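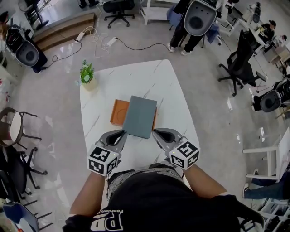

## Hand-held collection: where we are

The book task passed the halfway mark in October. We now have 1077 accepted examples of a person picking up or moving a book on a tabletop with a pair of hand-held grippers, and the learning group at Skondden has started training on the first part of the set.

For those who haven't been down to the collection room lately, the grippers have two curved fingers each, and every one carries a cube with black-and-white markers so its position can be worked out afterward. The person doing the task holds one in each hand. Several people record at the same time, and the head rigs give us the view from above the table.

Books are harder than the cups we did in the spring. A closed book lying flat gives the fingers very little to get under, and people solve this in different ways. Some squeeze it from both sides. Others slide it to the edge of the table first and take it from there. Hrefna Nørgaard asked us to keep both kinds, and to stop telling new people which way to do it. The early sets were too much alike – everyone had been trained by the same two people – and the first model did badly whenever the book was turned at an angle.

So the rules have changed a little. Before each example, turn the book to a new angle. Put it on the tray, next to the tray or partly over it. Leave the other things on the table, such as the plant, and move them now and then between examples. If you fumble and recover, keep going and save it. If you drop the book on the floor, stop and mark the example as failed.

Welington Rezende went through the rejected examples last month. Of 166 that were thrown out, 28 had nothing wrong with the task itself. The markers had been hidden behind a forearm for too long. Try to keep your wrists turned so that at least one face of each cube can be seen from your own head rig. It feels awkward for the first few minutes.

A few smaller items:

- Charge the grippers at the end of your session and check that the light is on before you start the next one.
- Sleeves should stay above the wrist.
- Notes on failed examples go in the Hoketti log, one line each. "Bad" is not enough for Welington to work with.

We need 300 more book examples before we move on to folded cloth. Luminița Pîrvu has the sign-up sheet, and the early afternoon slots are still mostly open. New people should plan on an extra half hour for practice, which Lucian Costache will run.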